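Vullton 33 Cross-Line Laser Level: Four Months In

I hung drywall for six years before I moved over to doing small remodels on my own, and in all that time I used other people's laser levels. The boss had one, the tile guy had one, I borrowed whichever was closest. Then I went solo and found out I owned a chalk box, a four-foot spirit level with a chewed-up end, and nothing else. So in May I finally bought my own, and after going back and forth for way too long I landed on the Vullton 33.

I paid $118 for the kit, which gets you the laser, a magnetic bracket, a soft pouch, a target card and a charging cord. No tripod. I knew that going in, but it still annoyed me a little when I opened the box, because you really do need one and a halfway decent one adds to the bill.

The job I bought it for was a basement finish for a customer of mine, Indira Thampi, who wanted a guest bedroom, a closet and a small bath down there. It's a pretty normal basement: low ducts, a slab that heads off toward the drain whenever it feels like it, and one wall the original builder must have laid out after lunch. Good place to find out if a level is any use!

Setup and first impressions

It's a small thing, fits in one hand, and heavier than it looks. There's a slide lock on the side for the pendulum and one button on top that cycles through horizontal, vertical and both. That's the whole control panel, and I love it. The last one I borrowed had a touch pad that wouldn't answer to a finger with joint compound on it, which on my jobs is every finger I've got.

Self-leveling takes a couple of seconds. If you set it down too far off plumb the line blinks at you and it beeps, and the beep is LOUD. You can turn it off by holding the button down, but it comes back every time you power up, so on a long day you end up doing that little dance over and over. Whoever decided on that has never worked under a family with a napping toddler.

I checked it against the wall before trusting it, same way I was taught: mark a point at one end of the room, spin the unit around, move it, mark again, see how far apart your marks land. Mine came out close enough that I couldn't argue with it using a carpenter's pencil. I've repeated that every few weeks and it has held.

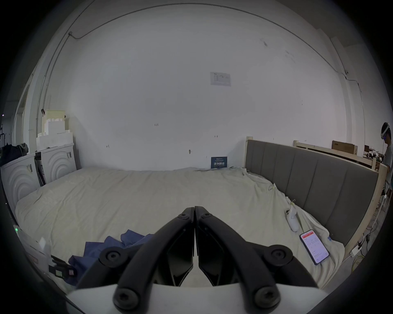 How it does on real work

Framing first. I snapped my bottom plates, stood the laser on the slab and shot the vertical line up to the joists for the top plates. Going from plumb bob to this is like going from a hand saw to a circular saw. I had the closet and both bath walls laid out before my coffee went cold, and I'm a slow coffee drinker, so take that how you like.

The dropped ceiling around the ducts is where it really paid for itself. I put the bracket on a steel post, ran the horizontal line all the way across and set my ledger to it. With the old spirit level I'd have been up and down the ladder leapfrogging marks and then fudging the last corner. This time the last corner met the first one, and I stood there grinning at it like an idiot.
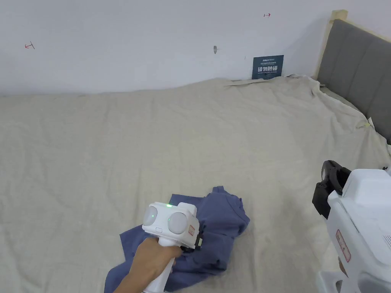
Where I started running into trouble was brightness. The box talks about working range in a way that I would call optimistic. In the basement with one work light going, the green line was crisp from one end to the other. Upstairs, in a kitchen with a big south-facing slider, I lost it almost completely by late morning. I ended up taping the target card to the wall and squinting, and then I gave up and came back at 7 the next morning when the sun was still behind the garage. If you do a lot of daylight work you want something stronger, or one that works with a receiver. The 33 does not take a receiver at all, so what you see is what you get.

Outdoors, forget it. I tried laying out deck posts for my brother-in-law and went back to string after ten minutes.

Battery life is decent. It's a built-in pack that charges off the cord, and I get most of a working day with both lines on, a bit more if I'm only running one. I'd have liked a swappable battery, though. When it dies it dies, and then you're working with a level on a leash next to an outlet (on a job where half the outlets aren't live yet). There's a charge light but no real gauge, so I plug it in every night and hope I remembered.

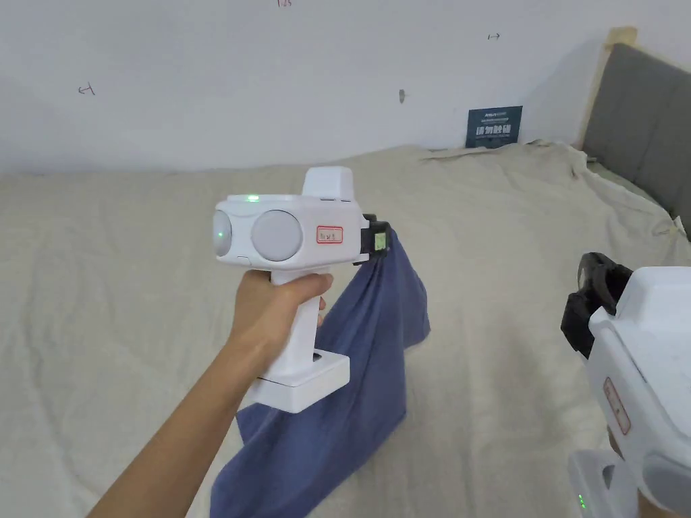 The magnetic bracket deserves its own complaint. The magnets are strong, no problem there, it'll hang on a steel stud or a duct all day. But the height adjustment is a little plastic knob, and it has some slop in it. You dial it to your mark, let go, and the line settles down a hair. After a week I learned to overshoot slightly and let it drop, which works fine, but a metal thread would have cost them what, a dollar? I now mostly leave the bracket in the pouch and use a Purkberg pole that runs from floor to ceiling. That thing I would buy again tomorrow.

It has been dropped twice. Once off a bucket, which hardly counts, and once off the third step of a ladder onto concrete, which made my stomach turn over. The rubber corner has a bite out of it and it still checks out square. I don't recommend testing yours.

Compared to the others I've used

My old boss had the Ladano with the full wraparound lines, and I won't pretend this is in the same league. With that one you set it in the middle of a room and walk away. With the Vullton you're turning it and re-checking as you go around. If I was doing suspended ceilings in offices every week I'd find the money. For one guy doing baths and basements, it would spend most of its life in the truck.

The cheaper end is a different story. I borrowed a no-name red one for a weekend when I was shopping, and the line was as fat as my thumb by the time it crossed the room. Which side of it do you measure to? Top? Middle? You pick one and pray. The green line on the 33 is thin enough that I don't have to think about it.

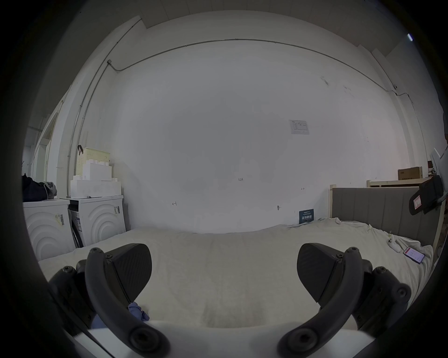 As for buying it, I got mine over the counter at Dhillon Supply, mainly so I'd have somebody to hand it back to. They had the same price as online and let me fire it up in the store, and the guy knocked 10 percent off a tripod when I made a sad face about the kit not having one. Warranty is a year. I haven't needed it, so I can't tell you how they are to deal with.

Would I buy it again?

Yeah, for indoor work I would. It's accurate, it's tough, and one button is the right number of buttons. I'd knock it down for the bracket and that stupid beep, and I'd tell anybody who works in bright rooms to borrow one first and try it at noon.

Four out of five from me. If Vullton ever sells the bracket with a metal knob I'll update this, and if anyone has found a way to kill the beep for good, please leave a comment. I'm back in the Thampi basement on Monday hanging doors.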